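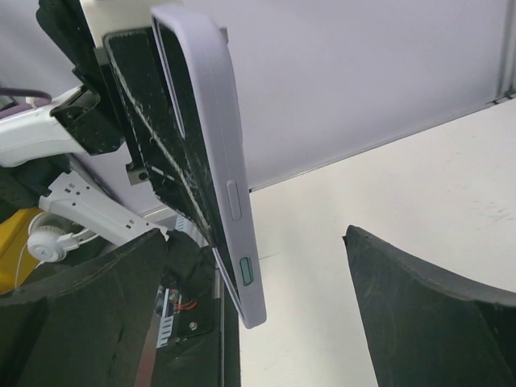

Lavender-gray case, matte finish, side wall with button cover and slot.

Kerslake Phone Cases - Frequently Asked Questions

Fit and selection

How do I find out which case fits my phone?
Look up the model number in your phone's settings menu, under the device information heading. Enter it in the search box on the Kerslake product page. Use the model number and not the marketing name. Two phones sold under the same name in different regions can have different button positions, and a case made for one will not line up on the other.

Will a case for last year's model fit this year's?
Usually not. An outer size that matches to within a millimeter is no guarantee that the buttons and camera sit in the same place. If the search returns no case for your model, we do not make one.

Can I use a screen protector with the case?
Yes, if the protector stops short of the edge of the glass. Full-width protectors can be lifted at the corners by the rim of the case. If this happens, remove the case, press the protector flat, and switch to a narrower protector.

Side wall features

What is the raised part on the side?
A button cover. It is elongated, the same color as the case, and molded as part of the wall. Pressing it moves the button underneath. There is no separate part to lose or replace.

What is the pill-shaped slot farther along the same side?
On the lavender-gray case the slot has a dark rim and a muted green fill. The fill is decorative and stays in place. Do not try to push it out with a pin or a fingernail.

The button feels stiff. Is the case faulty?
New covers are firm for the first few days. If the button still needs noticeably more force after a week, take the case off and check for grit between the cover and the phone. If there is none, contact us with the order number.

There is a fine line running along the side. Is it a crack?
No. It is the mold line, left where the two halves of the mold meet. It runs lengthwise and can be felt with a fingernail. A crack is irregular, usually starts at a corner or an opening, and gets wider when the wall is flexed. Mold lines are not covered as defects. Cracks are.

Fitting and removal

How do I put the case on?
Insert the side of the phone with the buttons first. Press the opposite side down, then work the rim over the corners one at a time. Check that every button clicks before you use the phone.

How do I take it off?
Start at a top corner. Pull the rim outward with your thumb while pushing on the back of the phone with your fingers. Do not lever it off with a coin, key or screwdriver - these mark the rim and may mark the phone as well.

Cleaning

What can I clean it with?
Lukewarm water and a little dish soap. Take the phone out first. Wipe inside and out with a soft cloth, rinse, and let it dry fully before refitting. Avoid acetone, bleach and abrasive pads. An abrasive pad will leave shiny patches on a matte surface, and they cannot be reversed.

How do I get lint out of the slot?
Use a dry, soft toothbrush, along the length of the slot.

Will the lavender-gray discolor?
Light colors pick up dye from new denim and some leather bags. Fresh marks generally wash off. Marks left for several weeks may be permanent.

Orders and returns

What are the part numbers?
Lavender-gray is 3670. The plain black version is 3085. Quote the part number in all correspondence.

How long do I have to return a case?
Unused cases can be returned until the end of June for any order placed this spring. Include the packing slip.

Where do I send questions that are not answered on this page?
Fit questions go to Fongchan Phetsri. Returns and damaged goods go to Caoimhe Cronin, extension 1231. Please allow two working days for a reply.

Do you sell through other stores?
Indance carries the full color range. Flondine carries black only. Returns on cases bought from either store are handled by that store.

Page last revised Friday, May 2, 2003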